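# Requena Mesh Counter Basket, black

Sold by Gronesden Kitchen Supply. Item 182.

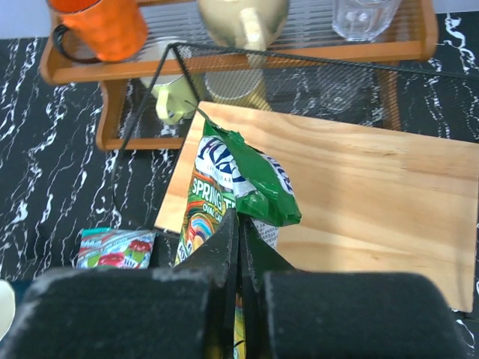 The maker's card calls this basket "the end of counter clutter." We have sold storage long enough to doubt that. It's a black wire basket with a fine grid, and it holds things until you take them out. If you own more chips than basket, you will still have chips on the counter.

What we can say for it: the grid is tight enough that small packets stay in, and you can see through the sides well enough to know when you're low. Bags of crisps and other light snacks are what most of our customers put in it. Stand them upright with the folded end up. Laid flat, they slide over each other and the bottom one gets crushed.

**Claims we didn't repeat on the label**

- "Keeps snacks fresh." It's mesh. Air goes straight through. Use a clip.
- "Fits any kitchen." Measure your shelf first.
- "Scratch-free base." Ours left a faint line on a painted shelf in the store. On a wood cutting board we had no trouble, but we wouldn't drag it.

**Details**

- Width: 300 mm
- Depth: 246 mm
- Finish: black coating over wire
- Cleaning: warm water and a soft brush. Crumbs do get stuck in the corners.
- Cutting board and snacks not included

Eusebio Robles at our Brinport store prefers the Wonance basket, which has solid sides and costs more. He may be right if you keep loose candy or tea bags. For bagged snacks we can't see what the extra money buys.

Returns are accepted unused, with the card still attached. The next delivery is due in September, and Brinport gets its share on a Thursday. Call before driving over.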